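Why Does Wood Have Stripes?

Look at a table, a floor or a wooden spoon and you will probably find lines running through it. They were there long before the furniture was, put there by the tree, which had nothing better to do for 200 years.

A tree gets fatter by growing a new layer just under its bark. In spring there is plenty of water, so it grows fast and makes pale wood. By late summer it slows down, like you on the last day of school, and the wood comes out tighter and often darker. One pale part plus one dark part makes a ring. One ring is usually one year.

So how do rings turn into stripes? Think of a jelly roll. Slice it across and you get a swirl. Slice it the long way and you get lines. (Then eat the evidence.) A sawmill mostly slices trees the long way, so boards get lines. If the tree grew a bit crooked, the lines go wavy. Trees are not known for owning rulers.

And knots? A knot is where a branch used to join the trunk. The trunk kept getting wider and swallowed the bottom of the branch — rude, but that's trees. Grain has to bend around a knot, the way a stream bends around a rock.
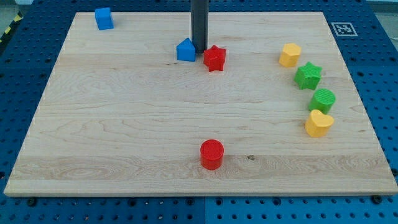 Pale maple with wavy grain. Can you find the small dark knot?

Now try it at home. Find 3 wooden things and look at them closely. Are the lines straight or wavy? Any knots? If the pattern repeats itself exactly, over and over, you may have caught a fake: some furniture is covered with a printed picture of wood. Knock on it politely and move along to the next one.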